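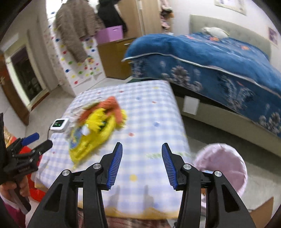
How long should each visitor get with the grippers at a folding demonstration?

Four minutes is enough for one garment and a second try, and it keeps the line moving.

## Running a folding table at a robotics open day

We ran our first hands-on folding table at the Renville open day in May, and 59 people had a turn. I had expected a lot of polite watching. What we got was a line out into the hallway and grown adults arguing about sleeves! I wrote these notes up on 1 June 2024 for the Drarnham club, who want to try the same thing, and for anyone else with a pair of hand-held grippers and some old laundry.

### What to have ready

- 2 hand-held grippers, one for each hand
- a small table that people can get at from at least one long side
- a tablecloth
- a pile of clothes with some variety in it
- a basket for whatever is not in play
- spare finger pads, if your kit came with them
- a timer that beeps

You don't need a special room. A bedroom does very well, because that is where a lot of folding gets done anyway: a bed close by, a basket on the floor, a crumpled heap on the table. Visitors relax when the setting looks like home. Our own spot in the Szabó building was a bare classroom, and next year I want to drag in a bed.

### Pick the clothes first

This matters more than I thought it would. Fuzzy garments, like the yellow one on the table at the top of the page, are great for a beginner. They give the pads plenty to pinch. Thin, slippery shirts are miserable until you get the hang of it, so hold them back for people who come around again (and they do come around again).

Go for bright colors. A yellow piece against a blue and white checked cloth is easy to pick out from the back of a small crowd. Our first pile was mostly navy socks and gray T-shirts, and from six feet away it might as well have been a sleeping cat.

Take off pins and anything sharp. Zip the zippers.

### Set up the table

1. Spread the cloth and smooth it from the middle outward. Clip it under the tabletop if it slides.
2. Drop the clothes in a heap on one half. Leave the other half clear for folding.
3. Put the basket on the floor within reach.
4. Run any cables over the side away from where people stand, and tape them down where they meet the floor.
5. Squeeze both grippers a few times before anyone comes in. Listen for grinding and look for a loose screw in the linkage.

Our Zavden pair had a screw working its way out by lunchtime. It took a moment with a screwdriver, but I had to go and find the screwdriver. Keep one in your pocket.

### Teach the first pick

Start every visitor with the fingers wide open over the cloth, holding nothing. Let them open and close a few times in the air. Then have them lower one gripper onto a single layer of fabric and squeeze gently.

Nearly everyone grabs too much. They go straight down into the heap and come up with a whole fistful, which is fun but won't fold. Ask them to look for an edge, and to come in from the side at a low angle.

Once they have one corner, bring in the second gripper for the other corner. Lift, let the garment hang, and lay it down flat on the clear half. That is the moment people start grinning. I never got tired of it!

### Teach the fold

1. Flatten the garment by sliding the closed fingers across it.
2. Pinch both corners on the near side.
3. Carry them up and over to the far side, keeping the fabric low.
4. Open both grippers together and back straight out.

Step 4 trips people up. If they twist on the way out, the pads drag the top layer along and the fold comes apart. Say "open, then back" out loud while they do it. Kids like shouting it with you.

Younger visitors may do better with one gripper while you hold the other. It makes a nice team job, and you'll have a good view of how differently two people plan the same fold.

### Link it back to the robots

After a turn, take people over to your robot arm, if you have one running, and let them watch it handle the same garment. The questions get so much better once they've tried it themselves. Before the folding table, we mostly heard "how fast does it go?" Afterward they wanted to know how it finds a corner, and what it does with a sleeve that's inside out. (Ours gives up on those. So did I, twice.)

### Between visitors

Shake out the pile and toss it back on its side of the table. Wipe the finger pads with a barely damp cloth when lint builds up, which it will if you use anything fuzzy. Swap one or two pieces with the basket every so often so the regulars get something new, and check the cable tape while you're down there.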